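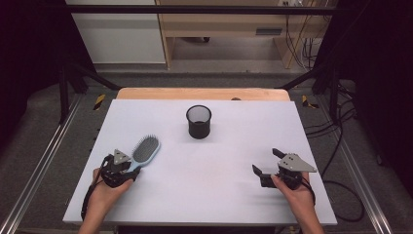

Figure 1. Recording a demonstration with the two hand-held grippers. The left one holds the hairbrush; the mesh cup is near the back of the table.

3. Method

We wanted to know whether a policy trained only on hand-held demonstrations could learn to put a hairbrush into a cup. Tõnu Hunt and Theano Chrysikopoulos recorded the demonstrations, and Edgars Stankevičius wrote the training code on top of the Skilport library.

Each demonstration starts with both grippers over the white table and ends when the brush is released in the cup. We recorded 200 demonstrations in two blocks. In the first block the cup stayed in one place. In the second it was moved before every take, and the brush was picked up at a different angle – this was slower, and we threw out three takes where the brush was dropped.

Training used the same settings for both blocks. We did not tune anything between them, apart from a shorter action window that Mārtiņš Sepp suggested in June.

3.1 Result

The policy trained on the first block failed as soon as the cup was moved. The one trained on both blocks handled most cup positions but had trouble near the back of the table, where the gripper often touched the rim. Brush angle mattered less than we expected. Most of the remaining errors were late releases – the jaws opened after the handle had already tipped the cup. Logs for all runs are in the Ilow folder under run 1729.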